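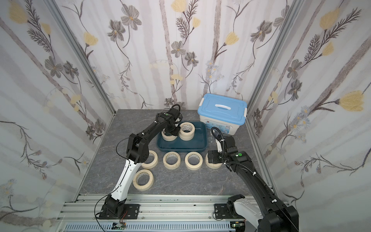
Masking tape and the teal tray, wallpapered bay.

Notebook, consumables and small glassware
Saturday, afternoon session
Location: Flatcombe annex, marble-top bay

Purpose of entry. To record the sorting of the masking tape held in the bay, the condition of the rolls, and the arrangement agreed for the shared tray. The entry also carries forward two open items from the Fekville delivery, which have been outstanding since October.

1. Tape

The cream masking tape is the general stock used for labeling, for masking the edges of painted panels and for holding paper templates flat on the counter. It is kept in the dark teal tray. Colleagues are asked to note that the tray is for tape only. At the previous check it was found to contain two pencils, a hose clip and a packet of filter papers, all of which have been returned to their drawers.

The cores are white card, printed with a brown logo and dark Chinese characters. The printing is the quickest way to tell this stock from the Baloyi tape, which has a plain core and a weaker adhesive. The two should not be mixed. Baloyi tape lifts from glass within a day and was the cause of the unlabeled bottles reported in entry 163.

Condition. The outer layers have picked up dust and the edges are slightly frayed. This is a matter of appearance for the most part, but a dusty outer turn does not hold well on a curved surface. Before labeling glass, remove one full turn and discard it. For template work the outer turn may be used as it is.

Storage. Rolls are to lie flat in the tray, stacked where necessary. A roll left standing on its edge leans on the next one and, over some weeks, takes on an oval shape. Two rolls were withdrawn for this reason in the spring and cut up for bench markers. Rolls set out on the counter during a session go back into the tray at the end of it, including part-used ones.

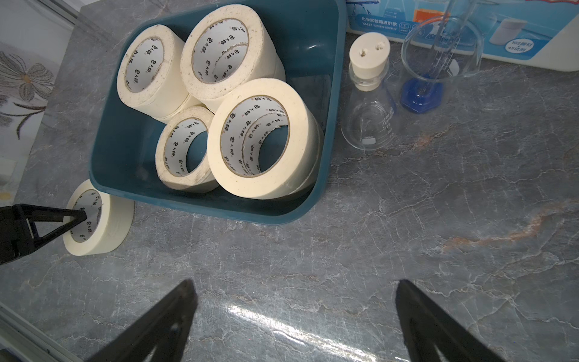
2. Glassware kept beside the tape

The 100 ml Erlenmeyer flask remains on the counter with its two-hole rubber stopper fitted. The stopper is to stay with this flask. It was matched by hand, and the spare stoppers in the Prider cabinet are a size too large. Any new label should be placed clear of the graduations, as the markings are needed for the rough volume checks.

The beaker is to keep its present place behind the flask. Anyone moving it should hold the beaker itself and leave the thin glass piece inside alone. The blue base may be lifted out for cleaning once the glass piece has been taken off and laid on a folded cloth.

The chemistry set box, model code YX437, stays at the back of the counter. The printed label on the box gives 102 pieces of equipment and 45 reagents. A full check of the contents against that label has not been carried out and is entered below as an open item. Until it is done, please record anything taken from the box on the sheet inside the cupboard door.

3. Counter

The marble-pattern surface is polished and shows adhesive residue clearly under the lamp. Residue should be removed with warm water and a soft cloth. The blade scraper is not to be used; the scratches near the sink in the other bay were made with it. The floral wallpaper must be kept free of tape altogether. A test strip placed low on one panel last winter took the surface of the paper away with it, and the remaining length of that pattern is only 289 cm – enough for a single repair.

4. Stores ledger

The tape is entered under line 508. The previous line was closed in error and reopened under the new number, so earlier requests may still show the old one. Requests for tape should now quote 508 and nothing else. The reorder point is unchanged at 5 unopened rolls in the main store. Part-used rolls in the bay do not count toward it.

5. Open items

Fekville delivery: the replacement stoppers have not arrived. Second letter sent.
Fekville delivery: credit for the crushed carton has been promised and is still to be confirmed in writing.
Chemistry set: contents to be checked against the label, two people, one morning.
Teal tray: a lid would keep the dust off. Prider list one in the correct size; price requested.

Bay closed at 4:40 p.m. Lamp off, cupboard locked, key returned to the hook in the stores office.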